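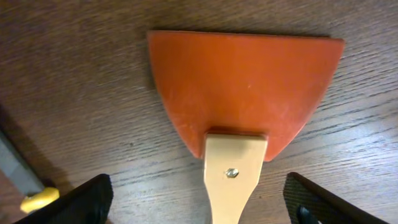 The household scraper is the flat-bladed hand tool that most of us own, lose and buy again, and I've been writing the tool entries for this little encyclopedia long enough to have strong feelings about it. It covers anything with a handle and a broad, thin blade meant for pushing or lifting stuff off a flat surface (paint flakes, candle wax, stickers, dried glue). Blades come in steel, rubber and plastic, and the shape varies a lot more than people expect. Mine is an orange-red one that widens out like a fan above a light wooden handle, held on with a single screw, and it has picked up plenty of pale scuffs. I like a screwed blade because you can tighten it when it starts to wobble — the glued kind just goes in the trash.

Names. "Scraper," "spreader" and "putty knife" get swapped around happily in conversation, and I gave up correcting anyone years ago. My old neighbor Zbigniew Gajewski called every one of them a spatula, including the steel ones, and he papered half the houses in Brondville. Strictly speaking, a putty knife pushes filler in and a scraper takes it off again, but plenty of tools do both jobs perfectly well!
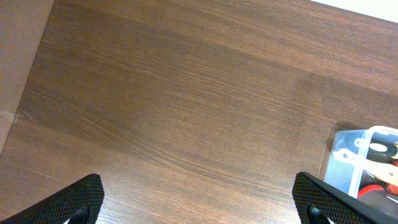 Surfaces. What you're scraping matters more than which scraper you bought. Stone and glass will put up with a steel blade, while painted wood and anything with a finish on it really want plastic or rubber. Take a dark brown tabletop with a fine grain like this one: a steel corner would leave a bright line right across it, and the edge, with its small pale spot that looks a bit chipped or worn, is where I'd go gentlest of all. Hold the blade low, around the angle you'd use to butter toast, and stroke away from yourself. For wax I wait until it's hard. For sticker glue I put on a dab of cooking oil, leave it 15 minutes and go make coffee.

Storage. A scraper lives with the other hand tools, and in my experience that means a clear plastic bin, with the screwdriver and the pliers and the bits all in together. Toshiko Kaneko, who edits these pages, hangs hers on hooks and is very nice about my bin.

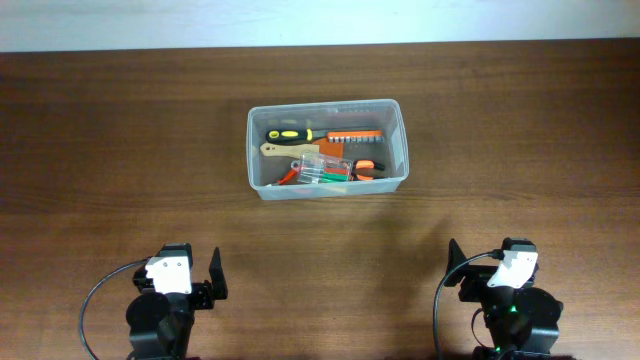 The case for the bin is that you can see through the sides, so you dig less. The case against it is that thin blades get bent under heavy things, and I've ruined up to 5 of them that way. Lay scrapers in last, blade flat, or slip each one into a folded piece of cardboard.

Care. Wipe the blade after use and keep wooden handles out of the sink. I once left a handle soaking overnight in April and it split before lunch.

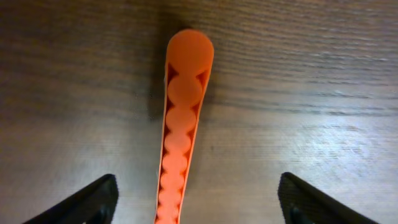
Orange piece with a rounded tip and a row of circles down its length.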